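Small containers, and why I stopped throwing them away

When I moved to the flat in Millau Street, my kitchen had one drawer and two shelves. I paid 814 for the deposit and after this I did not want to buy anything for storage. So I began to look more carefully at what comes into the house already with a lid.

My rule is simple. A container can stay if it closes well, if it stands by itself and if I can wash it in less than 30 seconds. The glass jars from the Rashidi shop are good, but they are heavy and I have broken two of them. The plastic tubs are better for a bag, for example when I take nuts or a little rice salad to work.

With snack pouches I had more doubts. They are practical for a trip, the cap is strong, and a child can hold one without help. But they are difficult to clean inside, and they like to fall over. In August I tried to wash and refill the same pouch for 9 days. On the last day it still smelled of pear, and I gave up.
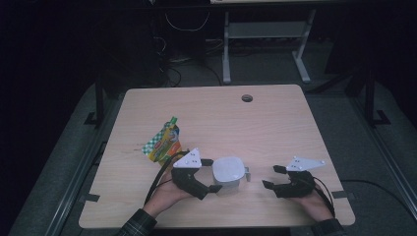 Fredy Henao wrote to me that I give up too early, and that a pouch should be filled with warm water and a spoon of baking soda, then left overnight with the cap closed. In the morning you squeeze it out and let it dry with the cap off. He does it every week and he has no smell at all.

I will try his method, but only with the fruit ones. For yogurt I stay with a small white tub. The lid opens easily and I can see every corner when I wash it.

One more thing about lids. Please keep each one together with its container from the first day. I kept mine in a separate box from Lukmont, and every morning at seven I was searching there with one eye open. Now each tub goes on the shelf already closed, and the box is for tea bags.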